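Diese Website verwendet Cookies, um die Nutzung zu verbessern. Mit dem Weiterlesen stimmen Sie der Verwendung zu. [Akzeptieren] [Einstellungen]

Werkstattbuch Prondard, Handgreifer, Februar

Eintrag: linker Greifer verliert Weg (Küche Ngô, Tischdecke falten)

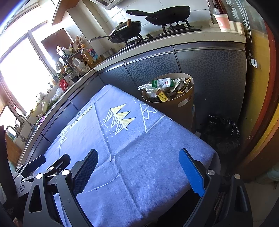
Vormittag, Aufbau ab 9:20. Aufgabe wie gehabt: Decke glatt ziehen, Ecke auf Ecke, einmal falten, nochmal falten. Zwei Handgreifer, Thư führt, ich am Rechner. Bis zum Fehler alles normal, Synchronisation ok, Speicher ok.

Dann Durchgang 30: Backenweg links springt auf null, obwohl Greifer sichtbar offen. Bleibt kurz dort, kommt zurück, springt nochmal. Rechts sauber. Thư hat nichts gemerkt, mechanisch läuft er ja. Nur die Zahl ist falsch. Abgebrochen, Durchgang als ungültig markiert.

Zuerst gedacht: Schlupf an der Backe. Stoff ist an der Falte dick, da drückt man fester, vielleicht gibt das Gelenk nach. Also zehnmal leer auf/zu, ohne Stoff. Kein Sprung. Zehnmal mit Stoff. Kein Sprung. Toll.

Danach Thư gebeten, die gleiche Bewegung wie im Durchgang zu machen, also Handgelenk nach innen kippen und dabei schließen. Sprung sofort da. Nochmal, wieder da. Gerade halten: weg. Hängt also an der Kabellage, nicht an der Kraft.

Gehäuse links auf. Befund:
- Kabel vom Weggeber ohne Zugentlastung, der Binder ist durch oder war nie dran (im letzten Umbau steht nichts davon)
- Stecker sitzt schief, Rastnase abgebrochen
- eine Ader am Crimp angescheuert, Kupfer sichtbar
- Gelenkschrauben fest, Beläge ok, kein Spiel

Die blanke Ader ist der eigentliche Punkt. Liegt direkt neben der Versorgung. Ein Kurzschluss da drin und der Akku sitzt eine Handbreit von den Fingern. Wir arbeiten mit dem Ding in einer normalen Küche, Gasherd an der Wand. Greifer sofort stromlos, Akku raus, nicht mehr eingesteckt. Thư wollte mit Isoband weitermachen, hab nein gesagt. Gab kurz Diskusion, dann Pause.

Nga angerufen. Sie hatte das gleiche Bild bei einem Satz aus der Zunach-Lieferung, auch links, auch beim Kippen. Vermutet, dass die Leitung von Endumico zu kurz abgelängt ist: Soll 200 mm, sie hat 155 gemessen. Meins nachgemessen: ebenfalls 155. Damit ist es beim Einwärtskippen auf Zug, jedes Mal. Erklärt den schiefen Stecker. Erklärt nicht, warum rechts hält. Rechts ist die Leitung genauso kurz, läuft aber anders ums Gelenk, evtl reicht das. Müsste man mal aufmachen und vergleichen, wenn Zeit ist.

Daten: bin die früheren Durchgänge von heute durchgegangen. Kleine Aussetzer links schon ab Durchgang 20, nur kürzer, die Glättung hat sie weggebügelt. Ärgerlich. Hätte die Rohwerte anschauen sollen und nicht die hübsche Kurve. Heißt: 20 bis 30 alles raus. Davor behalten, aber Nga soll gegenlesen. Ob gestern auch schon was drin ist weiß ich nicht, Rohdaten liegen noch auf der anderen Platte.

Nachmittag, 14:10. Ersatzleitung in 200 aus der Kiste geholt, neu gecrimpt, Stecker getauscht. Leitung in einer kleinen Schlaufe hinter das Gelenk gelegt, Binder vorne und hinten. Erster Crimp war Mist, zweiter hält. Zugprobe von Hand ok. Durchgang gemessen, Isolation gemessen, erst danach Akku rein.

Test: Kippen innen, Kippen außen, drehen, schnell auf/zu. Kein Sprung, Kurve links deckt sich wieder mit rechts. Danach zwei Faltdurchgänge zur Probe, beide brauchbar. Nicht mehr, Thư musste weg und alleine führe ich nicht zwei Greifer und schaue gleichzeitig auf die Werte.

Glättung in der Live-Anzeige abgeschaltet. Sieht jetzt hässlich aus, bleibt so. Zusätzlich Warnung eingebaut: wenn der Weg zwischen zwei Werten weiter springt als die Backe überhaupt fahren kann, piepst es. Schwelle erstmal geraten, beim Schnellschließen piept es noch zu oft. Morgen nachstellen.

Offen:
- rechten Greifer öffnen, Leitung auch tauschen, vorher nicht benutzen
- Nga: alle Sätze aus der Zunach-Lieferung sperren bis nachgemessen
- Mail an Endumico wegen Länge, Fotos vom Crimp anhängen (liegen auf meinem Handy)
- Rohdaten gestern prüfen
- Zugentlastung in die Checkliste vor dem Start, mit Unterschrift
- Rastnasenstecker nachbestellen, war der letzte
- Isoband aus dem Koffer nehmen, sonst nimmt es doch wieder wer

Nachtrag 17:45: Nga hat zwei weitere Sätze vermessen, beide zu kurz, einer davon mit angescheuerter Ader an der gleichen Stelle. Also kein Einzelfall. Sie schreibt heute noch an Endumico, ich schick ihr die Bilder. Durchgänge in der Küche ausgesetzt bis beide Greifer umgebaut sind. Ngô Bescheid gegeben, passt denen, sie brauchen den Tisch eh. Alter Stecker liegt in der Tüte am Messplatz, bitte nicht wegwerfen.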